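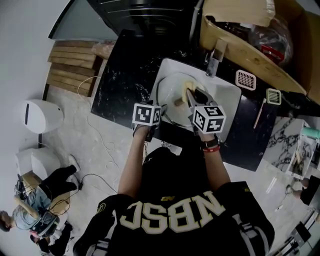 Clenden washroom crews move to hand-held grippers for basin cleaning

Facilities contractor Clenden has moved part of its basin cleaning work to hand-held grippers, with staff recording the task at a sink before any of it is passed to a machine. The company said the change affects 69 cleaners on its day and evening rounds.

Each cleaner works with a gripper in either hand. A white cube printed with black-and-white marker patterns sits on top of each tool, so that its position can be followed while the jaws hold a sponge and work it inside the basin. The recordings are used by Trutero, the software supplier, to train the arms that Clenden plans to place in two office buildings from December.

A recording shift runs to 100 passes over a basin. Passes in which the sponge is dropped are kept and labelled separately. Clenden said it needs 400 usable passes for each type of basin on its list, and that there are 17 types. Rectangular sinks with a round bowl are being done first, as they are the most common in the buildings it serves.

For the staff, the main difference is in pace. Wiping a basin with the grippers takes longer than doing it by hand, and the daily target has been lowered to match. Cleaners on recording shifts are paid at the evening rate and rotate out after two hours, following complaints of sore wrists during the first month. A lighter handle is on order from Voß.

The arms will take on the basin and the counter next to it. Floors, mirrors, refilling and the clearing of drain strainers stay with the crews, who will also be responsible for stopping an arm and reporting faults. Training for that work takes half a day and is held at the Forlow depot.

Clenden said no posts will be cut during the trial. It has given no undertaking for the period after it, and staff representatives have asked for one in writing before the first arm is installed. A reply is expected before the end of the recording phase.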